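Why Did the Robot Let Go?

We use cookies to remember your reading level and save your place in a story. By staying on this page you agree to our cookie notice.

Have you ever picked up something slippery, maybe a bar of soap or a bottle fresh out of the fridge, and felt it start to slide? Your fingers squeezed a bit harder before you even had time to think about it. Your skin is full of tiny sensors that feel a slip the moment it begins, and they send the news racing up your arm to your brain. You've been practicing since you were a baby, so you are very, very good at it!

Robots have a harder time, and the story of Talamia shows why. Talamia is a robot gripper at the Kinnear workshop in Falley, and it has two fingers that open and close like a crab's claw. For weeks it did its job nicely, picking things up from one spot and setting them down in another. Then one morning in April it started dropping them. A can would go up a little way, wobble, and thump! Back down it came.

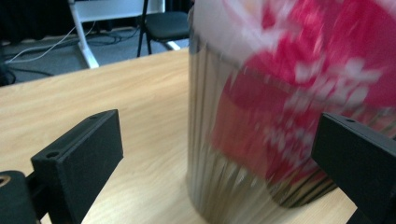 Two black fingers and a shiny, ribbed cylinder. Things that are round and smooth can be tricky to hold.

Morag Moncrieff, the engineer who looks after Talamia, did what good engineers do first, and pressed the stop button. A robot that drops things might drop them on your toes, and a robot that is trying to fix its own mistake might move when you don't expect it. Once the power was off and the fingers were still, she could put her hands near them safely.

Then she played detective. Were the fingers worn out? No, they looked fine. Was the motor tired? No, it was as strong as ever. So she read through the robot's diary (engineers call it a log), where Talamia writes down every single grab. In 289 grabs there had been 78 drops, and nearly all of them were round things.

That was a wonderful clue! A box has flat sides, so flat fingers can press against a lot of it at once. A round can only touches a flat finger along a thin line, and it needs just the right squeeze. Talamia's squeeze sensor had slipped out of adjustment, so it thought it was pressing hard when it was really pressing quite gently. Boxes stayed put anyway, but the cans slid away.

Morag reset the sensor and tried 12 cans in a row. Every one of them stayed up. She also added a new rule to the program: if Talamia drops 2 things one after the other, it has to stop and wait for a person to come and look.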